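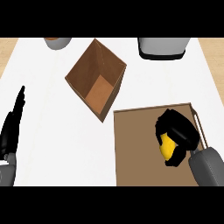

Gernik in simulation, two-arm packing task. Right gripper has the yellow object, left is free.

1/ Review notes on Gernik, the simulation add-on that Drimus sells alongside its two-arm kit. I ran it through July on one workstation at Gittins. No discount, no loaner license.

2/ Install took 40 minutes, most of it the physics package. The docs assume you already have the arm drivers. If you don't, the setup script stops with an error that names the wrong file.

3/ The packing task ships ready to run. Object positions are randomized at reset, and the random seed is written to the log. Replaying a seed gave me the same start layout every time.

4/ I ran 100 episodes with the stock controller. 22 failed. Most of the failures were grasps closing too early on small objects. Lowering the closing speed in the config helped – I have not rerun the full set yet.

5/ Contact behavior is decent on rigid parts. Cardboard is treated as rigid too, so a box wall never bends when a finger pushes on it. If your line handles thin cartons, expect a gap between these results and the real cell.

6/ Rendering is plain. Soft shadows, clean surfaces, very little texture on the table. Fine for checking reach and collisions. I would not train a vision model on it without adding noise and lighting changes.

7/ Suryani Latuheru at our Clirnville site ran the same seeds on her machine and got matching failures on all but one. Hers is a different graphics card, so I'm calling that close enough.

8/ Support answered ticket 103 the next morning with a corrected driver path. The docs page still has the old one.

9/ Verdict so far: worth the license if you already own the arms. If you only want a simulator, the price is hard to defend. Config changes and the rerun go in the next thread.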